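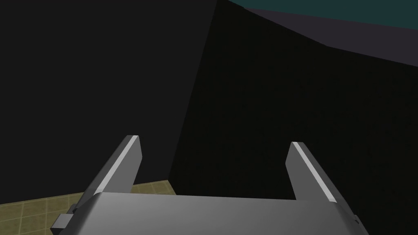
**Why do people sign up for a budgeting app and stop using it?**

Mostly they stop when the app starts telling them things they already suspected. In our study the usual breaking point was the first monthly summary, which arrives with a pie chart and a large slice labeled "Eating Out."

# Where Did the Budget Go? Student Spending and the Apps That Watch It

Project report, Consumer Behavior seminar
Chathurika Dissanayake, Bujar Georgiev, Parvathi Nadar
Advisor: Sharada Reddy

## 1. Background

Every fall our college sends new students an email recommending that they "take charge of their finances." The email links to three budgeting apps: Findance, Nevia and Parsa. It doesn't say how they differ, or whether anyone in the office that sent it has tried one. Two of us had installed Nevia as first-years and deleted it before midterms, so the topic more or less chose itself.

We wanted to know how long students keep using an app like this, what makes them quit, and whether the ones who stay spend any less. The third question turned out to be much harder than the other two, as Sharada Reddy told us it would be at our first meeting, and again at our second.

## 2. Method

We sent a short survey through the department mailing list and two residence hall newsletters. We got 200 usable responses. There were other responses, including one from somebody who answered every question with the word "soup," and those were left out.

From the people who said they'd be willing to talk, we picked 12 for longer interviews. Four had used Findance, four Nevia and four Parsa. Interviews took place in the library study rooms or, when those were booked, on the stairs outside them. Each person was offered a coffee. We recorded the cost of the coffees in a shared spreadsheet, which is the only budget any of us kept for the whole project.

Seven of the interviewees also agreed to share their app histories with us, with store names removed. That gave us 1,033 separate purchases to sort by category. Bujar did most of the sorting and would like it noted that "Misc." is not a category, it is a confession.

## 3. What we found

### 3.1 Quitting

Very few people decided to quit. They turned off the notifications, usually at night, and then forgot the app was there. One Parsa user found it on her phone during our interview and was surprised to learn she had a savings goal. (It was for a bike. She had bought the bike.)

The apps treat silence as a reason to send more messages. Findance users described a steady run of reminders that went from cheerful to slightly hurt. Several people mentioned guilt, and a couple compared it to not calling home.

### 3.2 Categories

Students and apps disagree about what things are. Nevia files anything bought at a gas station as "Auto," so one interviewee without a car appeared to be running one on iced tea and chips. Parsa lets you correct the label but asks again the next time. People who corrected labels in the first week had mostly given up by the third.

This matters more than it sounds. Once someone had caught the app in one silly mistake, they stopped believing the rest of it, including the parts that were right.

### 3.3 Spending

We can't say that using an app lowers spending. The people who stuck with theirs were careful before they started, and most had kept some kind of list on paper. Ilango Gowda, one of the interviewees who let us use his name, had tracked his groceries in a notebook since high school. He installed Findance in August, found that it agreed with the notebook, and went back to the notebook.

## 4. Problems with the study

Our sample is students who open mailing list emails – a small and unusual group. Seven app histories are too few to compare the three apps properly, and they came from people comfortable showing strangers what they buy. We also relied on memory for the dates when people quit, and memory was generous.

Parvathi wrote to Iltell, a company that sells spending data, to ask for something to compare ours with. They sent back a price list.

## 5. Suggestions

The fall email should say what each app does and how to delete it. A short session on reading a bank statement would probably help more students than any of the three apps, and it could be held before the first monthly summary comes in. If this project is repeated, the next group should ask for app histories at the start of the semester and book the study rooms early. The stairs are cold after 4 p.m.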